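2020-01-27

收件人:Joelle Khoury
报告人:万建华(Jianhua Wan)
项目:《Plokard》PC 版重新发行

## 本期概况

上次报告以来,主要工作是把《Plokard》从旧引擎迁到 Nerero 自有的运行库上。原版只支持 4:3 画面和 DirectX 7,在现在的系统上过场动画一播放就退出。这个问题已经修好,游戏可以从序章打到结局,中途不用改兼容设置。

宽屏支持完成了大半。战斗和探索画面没有问题,仓库界面还是按 4:3 排的,两侧留黑边。Trilok Agarwal 的意见是重排仓库界面,不要拉伸,我同意,工作量已计入下一期。

## 权利与授权

原开发商的代码和美术版权,去年 8 月已经签完转让。目前还有 2 项没有落实:

- 片头曲的同步权。作曲者本人同意,唱片公司那边的合同还在走流程。
- 捷克语配音。录音由 Vávra 录音室完成,当年的合同没有写明数字发行。对方已收到我们的补充协议草稿,尚未回复。

如果配音授权谈不下来,首发版本只带捷克语字幕,语音以后用补丁加。片头曲没有替代方案,拿不到就得推迟商店页面上线。

## 测试

测试组本期登记问题 278 条,其中大部分是文字溢出和按键提示错误。会导致存档损坏的只有一条,出在第四章船坞读档时,Tatu Masanja 已定位到旧版存档的字节对齐,修复在内部版本里跑了一周,没有再出现。

手柄支持按原计划做了两套键位。震动功能暂时关闭,原版的震动强度是写死的,新手柄上手感太重,要逐段重新调。

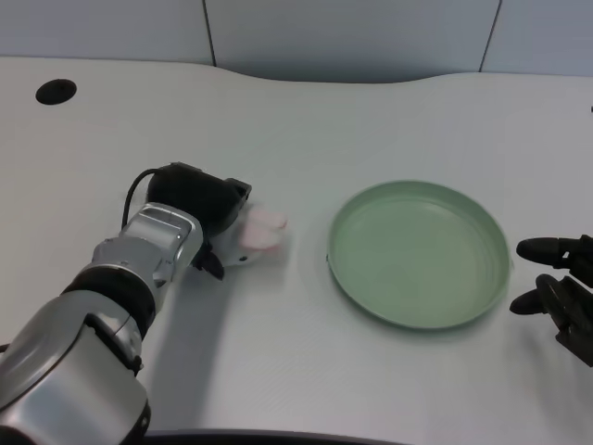
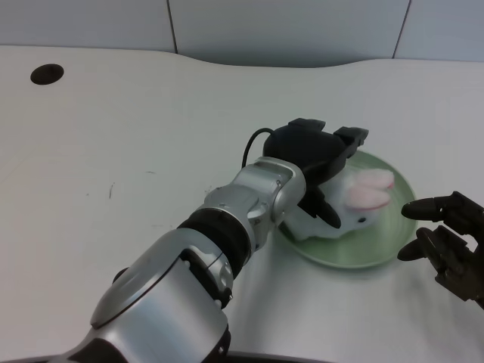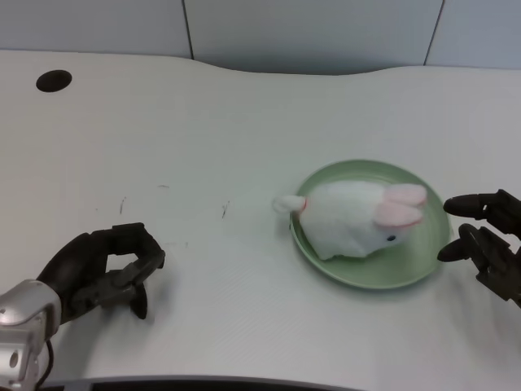
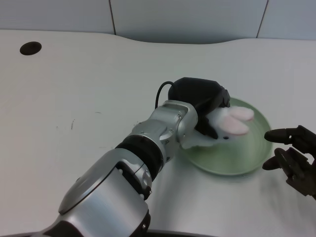 **旧版光盘的存档能不能在新版里继续用?**

可以继续用,但要先用随游戏附带的转换工具处理一遍。1.2 版以前的存档会丢失小地图的探索记录,任务进度和物品不受影响。

## 本地化

简体中文文本由 Elsie Garside 统一校对术语,剧情部分已交稿,物品说明还剩武器和药剂两类。旧译本里同一个地名有三种写法,这次统一保留原文 Flurkuvness,第一次出现时加注音。

中文字体换过一次。原先选的字体在小字号下笔画粘连,新字体的授权费在预算之内,发票随本报告一并提交。

法语和德语沿用原版译文,只改了菜单和新增的设置项。德语旧稿有几处漏译,缺的句子已补,等外部审校看过再并入。

## 预算

本期支出没有超出批准额度。授权律师费比预计高,外包测试比预计低,两项基本抵消。下一期有一笔新增开支:需要向外部玩家发放 200 份封闭测试密钥,并租用崩溃日志服务器。申请表已单独发给您。

## 下一期安排

1. 完成仓库界面重排。
2. 签回 Vávra 的补充协议,或者确认字幕方案。
3. 中文物品说明全部交稿,进入游戏内检查。
4. 开始封闭测试,收集低配机型的崩溃记录。
5. 重调手柄震动。

## 需要您决定的事项

一是封闭测试的新增开支是否批准。测试环境需要提前搭建,希望在下次例会前得到答复。

二是原版的关卡编辑器要不要一起发。编辑器能运行,但界面只有英文,帮助文件缺了后半部分。如果一起发,本地化要延后;如果不发,可以放到首个更新里,安装包也会小一些。我倾向于后一种做法,Trilok 希望首发就带上。

安装包的构建脚本和问题清单放在项目共享目录,文件名与上期相同。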